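Log the Finger Gap
by Fraser Lindsay

Print this page | E-mail this article

Most grasp planners still store the gripper as one bit, open or closed. I think the bit should go. We dropped it from the Skatanero stack in December and replaced it with measured finger width at every control tick. 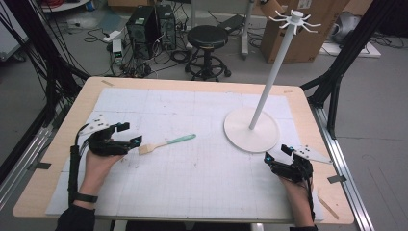 The usual objection is bandwidth. Width is one float per hand, and 2000 ticks of it is a small file. Gonçalo Rebelo objects that a policy will overfit to sensor noise. Filter it, then.
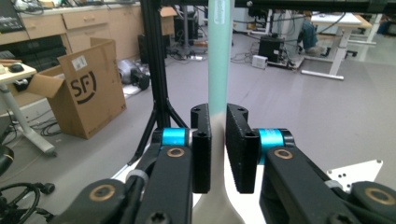 A closed bit also hides the order of contact. The planner assumes both fingers land together. With the left pad against a tube and a narrow gap still at the right, the bit has no correct value. Width plus a contact estimate per finger does, and the controller can recenter before it loads the part.

2 comments | 228 shares

Related:
Dollen: Two Years of Replay Tooling
Why Harkov Dropped Its Scheduler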